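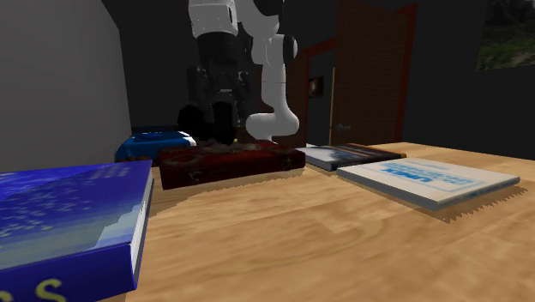
Costero, 16 June 2024

Lakura Shorebird Counts – read me first

Hi, and thanks for downloading this. What you've got is the full set of shorebird and seabird counts from the Lakura mudflats, plus the smaller set from the river mouth at Dollura, plus a handful of scripts I use to clean it all up. I've kept these counts going on my own time for a good while now, and people kept emailing me for the spreadsheet, so I finally put the whole thing in one folder with a proper set of notes. Well, fairly proper. Bear with me on the older sheets.

What's in the folder

counts.csv is the one you want. One row per species per visit. If I saw five kinds of birds on a visit, you get five rows for that visit, all with the same visit code.

visits.csv has one row per visit: site, start time, end time, tide state, wind, cloud, and a notes column where I ramble. Please read the notes column! Half of the odd numbers in counts.csv are explained there (a dog on the flats, a low plane, fog that came in halfway through).

sites.csv lists the 40 count points with a short description of each one and how to get there on foot. The coordinates for the nesting areas are blurred on purpose. More on that further down.

scripts/ has the cleaning code. It's plain Python and it isn't pretty.

old_sheets/ has my typed-up copies of the paper sheets from before I settled on a format. Use these only if you really need them and have some patience.

How the counts are done

I walk out to a count point, set up the scope, and wait until the birds settle down again. Then I sweep left to right once, counting everything on the ground or the water. Birds flying over go in the flyover column and are not part of the main total. Each point gets 3 sweeps and the number in counts.csv is the middle one of the three, not the average. I went back and forth on this for a long time – the average looks tidier, but one bad sweep when a flock shuffles can throw it way off.

For big flocks I count in blocks. Up to 1000 birds I try to count every one, and past that I switch to blocks and put a B in the method column. Anything over 3000 gets a BB, and you should treat those numbers as a best effort. I'm one person with a clicker and cold hands.

Tide matters more than anything else here. A count at low water and a count at high water at the same point are two different animals, so please don't mix them. The tide column is either L, R, H or F (low, rising, high, falling). If you only want one clean series, filter to H at the Lakura points. That's when the birds bunch up on the roost and I get the best look at them.

Species names

Common names only, lower case, with underscores. I had scientific names in there at one point, but then some of them changed, and I got tired of fixing them in four places. There's a lookup table in scripts/names.csv if you need to match to a checklist. The small sandpipers are a pain. When I can't split them I use small_sandpiper_sp, and when I can't even tell it was a sandpiper I use small_wader_sp. Don't add those two together with the named species unless you know why you're doing it.

Young birds are only marked when I'm sure. A blank in the age column means I didn't record it, so it doesn't mean adult. I've had two people trip over that already.

Things that are wrong with it

The November visits are thin. The road to the Dollura side floods and I just can't get out there, so the river mouth has gaps every year at the exact time you'd like to see what the ducks are doing. I haven't filled the gaps in with anything. A missing visit is missing. A zero means I was there and looked and saw none.

The Mikkelsen jetty points were moved when the old jetty was closed off. The new ones look over mostly the same water but from lower down, and I'm pretty sure I miss birds behind the rocks. They have an m at the end of the site code (for moved). I wouldn't run a trend straight through that change.

Wind is my own guess on a scale of calm, light, fresh and strong. I don't carry a meter.

Some start times in the old sheets are rounded to the half hour. You can tell which.

Nesting areas

Terns and plovers nest on the shell bank, and they don't do well when people walk in to see them. So the locations for those points are shifted, and the access notes are blank. If you're doing real work on nesting and need the true spots, write to me and tell me what you're up to. I'll probably say yes, but I do want to know first. And please don't post them anywhere if you work them out yourself.

Running the scripts

Put your copy of counts.csv and visits.csv in the same folder as clean.py and run it with no options. It writes counts_clean.csv and prints a list of rows it didn't like. The list should be short. If it's long, you've most likely opened the file in a spreadsheet program and it has messed with the times – download a fresh copy and try again.

plot.py makes the line charts, one per species. It needs matplotlib. The colors are terrible, feel free to change them.

Using the data

Go ahead and use it for school, reports, maps, whatever you like. Please say where it came from (Lakura Shorebird Counts is fine) and say which version you used, since I do go back and fix things. If you find a mistake, tell me the visit code and the species and I'll dig out the paper sheet and check.

Still to do

Type up the last box of paper sheets.
Add the flyover geese, which are sitting in a separate notebook.
Sort out the two visits that share a code.
Better map for sites.csv.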